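Subject: Re: [Flunddale-textiles] Wash fastness of black cotton jersey

The second batch from Giltholm has been through the machine and the figures are on the list archive.
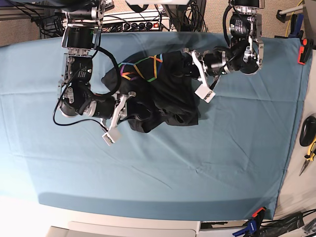
On 2 June 2026, a member wrote:
> Did you use the same powder for both batches? Our black
> jersey went grey at the seams well before the 201 label
> said it should.

Same powder, 6 g per litre, no softener. Batch one was washed at 40 and lost most of its dye in the first two cycles. Batch two stayed at 30 and held up better, though the cuffs still bled on to the white test strip.

I would not blame the seams on the dye. Flesero sews with polyester thread, which takes up colour differently from the cotton beside it. Try a cotton thread before changing supplier.

The print is a separate matter. Curing at 70 seconds was too short and I shall repeat it in November, when Bermúdez has the press free.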